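# Paper wants to charge by the word for my father's obituary 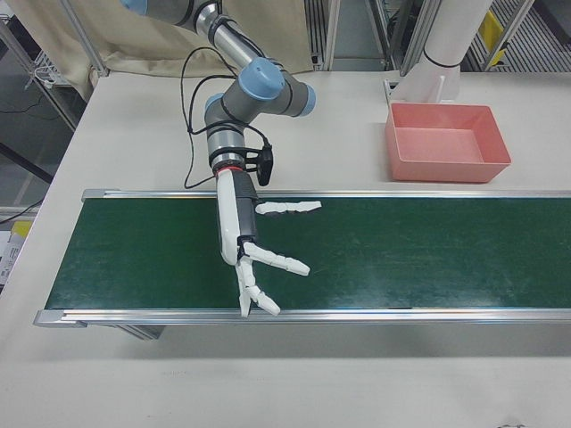

My father's service is set for a Saturday in April and the funeral home, Castellanos, is sending the obituary to the Grullside paper. What I wrote came to 704 words. The paper quoted $1278 for one day in print, photo included. The funeral home says I can cut it or pay. Do we have to print the whole thing? We still need the service time to reach people in Follska who don't go online.

Posted Mar 4, 2020

---

**porchlight_ed**

You don't have to print any of it. An obituary in the paper is optional where I live. A legal notice to creditors is a separate thing and the estate lawyer handles that, so don't mix the two up.

What we did for my mother was run a short death notice in print and put the full text on the funeral home's site. The print one had her name, age, town, date of death, the place and time of the service, and a line saying the full obituary was online. Ask Castellanos if their page for him costs extra. Ours was part of the package but I can't speak for yours.

Also ask the paper whether the photo is priced separately. Ours was, and dropping it took a good bit off the bill. Get the deadline in writing, and read the proof yourself before it runs. They had my uncle's name wrong.

---

**m.tully44**

$1278 is robbery. Dinditz weekly used to run them free, don't know if they still do

---

**grayheron**

Agree with the short notice. For Follska, call his church or lodge if he had one and ask them to put the service time in the bulletin. They usually need it a week ahead.

If you want to trim the long one, the list of survivors is where most of the words go. "Nine grandchildren" is two words and naming them all can be thirty. Check with the family before you do that, some people mind. Keep your full version and print copies to hand out at the service.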